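Selling half of my Bodura shares

18th August

I sold half of my Bodura position last week and I want to write down why while I still remember it. I did the same when I bought in January, and reading that post again was useful, mainly because it showed me how little I knew about the permitting side.

For anyone new, Bodura is a small copper and silver explorer. It has one main property, Kitel, and an option on a second one called Pruvero. There is no production and no revenue. The money comes from issuing shares, so the share count matters as much as anything in the ground.

The news that moved the stock was the assay release from Kitel. The company drilled 11 holes and reported on all of them at once. The best one hit mineralization over 70 meters. The headline used that hole, which is normal. The rest were mixed. Two were blank and the ones on the east side were thin. If you draw them on the map from the presentation, the good ground is a narrow strip running north, and it stays open in that direction. That is a fair reason to keep drilling. I don't think it is a reason for the price to double in a month, and it nearly did.

My broker's statement shows 3723 shares before the sale. I put in a limit order and it took most of the day to fill in small pieces. Volume was better than it had been all spring, but it is still a thin stock and I would not want to try getting out of a big holding in one morning. Commission was charged once, which I had wondered about.

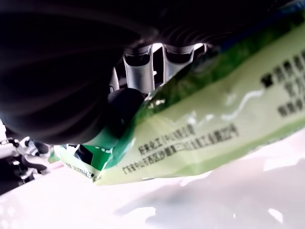
Glossy packet, pale yellow-green with a darker green band.

Orlando Sotelo wrote to me after the January post and disagreed with most of it. He worked as a field geologist before he retired, and his view was that Pruvero was the better property and the market was giving it no value. I have come around to that partway. The old trenches there were sampled properly, and the road already reaches the camp. What bothers me is the option agreement. Bodura has to make a payment and finish a set amount of work before the end of next year, and the current cash won't cover both that and another round at Kitel. So there will be a financing. I expect it to come soon, with the price where it is, and I expect warrants.

I also read through the notes to the last financial statements. There are 182 pages in the full filing and the part on related parties is near the back. The drilling contractor, Khương, is owed more than I expected, and some of that may be settled in shares. It is disclosed and it is common for companies of this size. I had missed it the first time.

What I'm doing with the rest: holding it through the next drill program. If the financing is done at a big discount I will probably add a little back. If they let the Pruvero option lapse I will sell the remainder, as that would leave one narrow strip and a lot of shares.

The cash is sitting in a money market fund for now. I have been reading about a couple of zinc names but haven't got far enough to write about them.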